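How to Follow a 6-Hour Endurance Race from Home

Posted 07/03/2022

A long race is hard to watch the way you would watch a sprint. The cars get shuffled by pit stops, the classes mix on track, and the leader on your screen may be two stops short of the finish. With a little setup and a sheet of paper you can keep hold of the story from the green flag to the end. The steps below use the Zarna 6 Hours as the model, but they work for any timed race with more than one class.

What you need

A screen for the broadcast
A second screen for live timing (a phone will do, a tablet is easier)
The entry list, printed
A pencil and a ruled pad
A clock you can see without touching anything

Step 1: Print the entry list and mark it up

Organizers usually post the entry list a few days ahead. Print it and draw a line between the classes. Pick two cars in each class to follow closely. Do not try to follow the whole field. Good choices are one car expected to win and one with a driver lineup you are curious about.

Write the driver initials next to each of your cars. Crews change during stops, and the on-screen graphic is sometimes a few minutes behind.

Step 2: Set up live timing before the start

Open the timing page 15 minutes early and log in if it asks you to. Hide the columns you will not use. Keep position, class position, gap, last lap, and number of stops. If the page lets you filter by class, find that button now.

Check the delay between timing and video. Wait for a car to cross the line on video and compare. If timing runs ahead, turn it face down during close finishes or accept that you will know early.

Step 3: Draw the stint chart

Turn the pad sideways. Put your chosen cars down the left side and the hours across the top, with a light line at each half hour. Every time one of your cars pits, make a tick at the right time and write what happened:

F for fuel
T for tires
D for driver change
P for penalty
R for repair

After two stops you will know how long each car can run on a tank. At Zarna last season the Jurex entry was stopping every 55 minutes and the Sandura car every 50. Over 6 hours that is one whole extra stop, and you could see it coming on paper before the third hour.

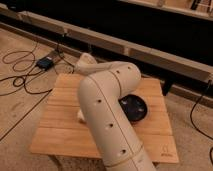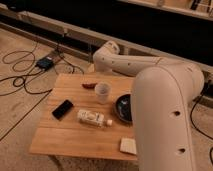

Robot arm and square wooden surface, two views

Step 4: Work out who is really leading

Do this once an hour. Take the gap between two cars and compare the number of stops each has left. At Zarna, a green-flag stop costs 75 seconds from pit entry to pit exit, including fuel. If the leader is 40 seconds ahead but owes one more stop than second place, second place is in the better spot.

For another track, time a stop yourself. Note the gap to a car that stays out, then note it again after the stopping car is back up to speed. The difference is your number. Use a normal stop and leave out any with a repair.

Step 5: Watch the yellow flags

A full-course yellow changes the math. The field slows down, so a stop costs much less. Mark every yellow on the chart as a shaded band across all the cars. Then look at who stopped inside the band and who stopped just before it.

Check the rules on pit lane closure too. Some series close the pits for the first part of a yellow, and a car that has to come in anyway will take a penalty.

Step 6: Plan your breaks

Take your breaks in the second and fourth hours. The first hour settles the order and the last two decide the result. Before you leave, write down the positions of your cars. When you come back, read the stop column first, then the gaps.

If you miss more than an hour, start a fresh line on the chart. Guessing at the missing ticks will throw off everything after it.

Step 7: The last hour

Count the stops left for each car. Anyone who can make it on one stop while the others need two has a real chance, even from a lap down. Listen for radio calls about saving fuel, and watch the last lap column. A car that suddenly drops a second a lap with no traffic near it is probably stretching its tank.

Keep the chart when the race is over. Stint lengths often carry over to the next round with small changes, and you can copy them onto the new sheet before the start.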